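November, late evening

The letter came today, finally. Four pages, two languages, and I read both versions because I do not trust the translation. The federation will open an independent review about the junior rowing camp, and the head coach is "on leave by mutual agreement". I looked up this expression to be sure. It means he still gets paid.

I-hsuan Chiang phoned me before I had finished the second page. She was reading hers on the bus. She rowed at Rundau two summers before me and she was the first to write to the board, when she was still in the national squad and had something to lose. I wrote my own letter much later, from the safety of an office chair. I told her this again and she told me to stop it.

What the letter says, as I understand it: a phone line for former athletes, run by a law firm called Zalewska. A rule that no coach can be alone with a junior in the boathouse or in the van. And they have received 178 answers to the questionnaire, of which 66 speak about weight checks in front of the whole group. I remember those checks very well. At the Wanell regatta I was told my number in a loud voice so that the boys' eight could hear it, and I was fifteen, and I laughed with them. For years I told it as a funny story at dinners.

I-hsuan is not satisfied. She says that the board members who put her letter in a drawer are the same ones who signed this one. I checked the names and she is right, except for one. I think the phone line is good anyway. We argued a little, but politely, like people who want to stay friends.

After the call I could not work. I made tea, forgot the tea, made another one.

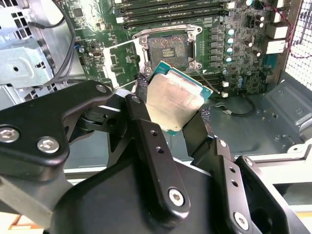
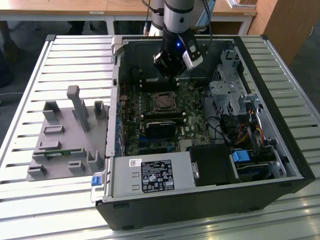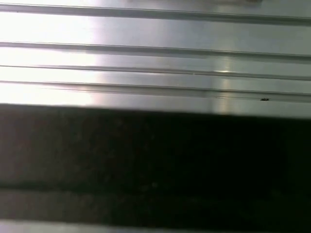
They ask if I am willing to speak to the reviewers in person. It would be in the new year, in the city, 50 minutes each person, and I can bring somebody. My first feeling was no. My English is good for emails and meetings, but when I am upset the words come in the wrong order, and I don't want a lawyer to be kind to me about it. I-hsuan says I may ask for an interpreter and that I should not be proud.

I also thought about my mother. She drove me to every practice at five in the morning and she paid for the camp with her overtime. She still has the Wumum Cup medal on the shelf beside her good plates. If I speak, I must tell her first, and I don't know how to do it without making her feel she drove me there for this.

Perhaps on the phone. No - I will go and see her. I will bring the letter, in her language, and correct the translation with a pencil before.

The form must be sent back by the end of the month. I have filled in my name and the years, and the rest is still blank. Now it is almost midnight and I have to be up at six.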